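Maltley Trail Balance Set

266 riding clips with coach notes, collected on the Bendstead loops in July. The notes say what a coach thought a rider's hips were doing. Treat that as opinion — two coaches disagreed on 47 clips, and we left both scores in.
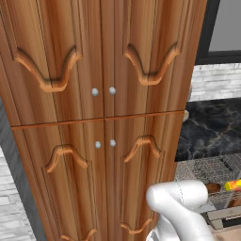
Cabinet with upper and lower doors, simulated.

Known problems

Speed comes from phone GPS and is poor under trees. I wouldn't rank riders with it.
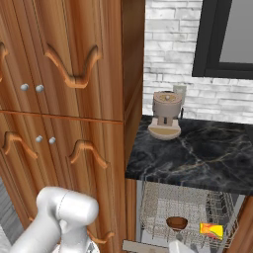

Tripathi

The Plarneo score claims to measure "flow." I have yet to see it predict a clean corner. Column kept, use at your own risk.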